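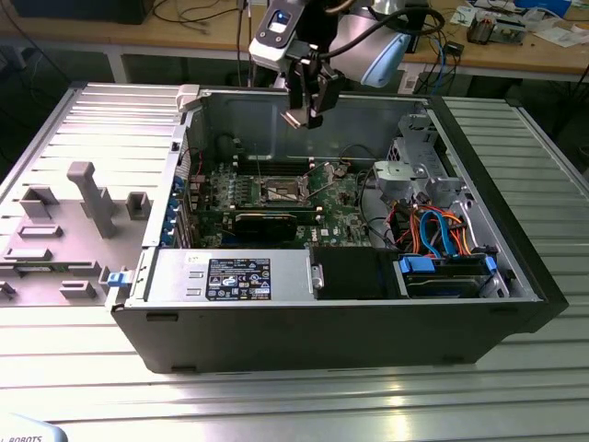
Bindu Rodrigues reckons I should stop recording demonstrations with the hand controller and just grab the arm. She left a comment to that effect under my June post, and it deserves a longer reply than I gave it. Her argument is that in teleoperation you're learning to drive a device, and the device's habits end up in the data. If you hold the wrist yourself, the motion is yours.

I spent Tuesday testing both on PC disassembly. The rig is the same as before: one arm, two-finger gripper, camera on the wrist, tower on its side with the panel off. Recording software is Rilik, which logs joint positions and gripper width at 100 Hz in either mode. The tasks were reaching a cable connector inside the case, closing on it, and pulling it straight out.

Hand guiding was quicker to learn. Tien-fu Tang had never touched the arm and had a usable recording on his second try. In free-drive the arm carries its own weight, so what you feel at the wrist is mostly friction in the joints. Large moves are easy. Small ones are not, as you have to push past stiction and then stop, and the gripper tends to overshoot by a few millimetres. Over an open bench that's tolerable. Next to a drive cage it means a scraped finger pad.

The second problem is the camera. If your hands are on the wrist, your hands are in the wrist view. A policy trained on those images sees a sleeve in every demonstration and none at run time. The usual fix is to record the trajectory by hand, step back, and replay it with the cameras on. I did that for 16 recordings. Replay worked for the reaching part. For the pull it was unreliable, as the connector has to be put back in exactly the same spot, and cables don't hold a position well enough for that.

Teleoperation has neither problem, but it's slow. My controller sends velocity commands, scaled down near the case, and there is no force feedback. I judge contact from the wrist image and from the motor current, which I plot in a small window beside it. The first hour is poor. After that the recordings get more consistent, and the approach angles vary less than they do in my hand-guided set.

Bindu is right about habits, though. When I looked at the logs I found I move one axis at a time: over, then down, then close. It gives the path square corners. With hand guiding the same reach is a single curve and takes less than half the time. I haven't decided whether the corners matter. The policy will copy them, and a slow square path that clears the metalwork is acceptable to me.

A few settings, for those who asked:

Velocity scaling near the case is 0.2 of full speed.
Gripper force is at the lowest value that still holds a SATA plug.
Clips longer than 1000 frames get split at the grasp.
Anything where I had to back out and retry is kept, with a flag.

Sorcha Mac Suibhne suggested the last one and I resisted it for a while. Retries look untidy, but without them the policy has never seen a missed grasp and has no idea what to do after one.

For now the plan is to teleoperate everything inside the case and hand-guide the large moves outside it, such as carrying a part over to the tray. Joining the two kinds of clip is the next job. The Rilik timestamps don't line up between modes, and I need to find out where the offset comes from before recording any more.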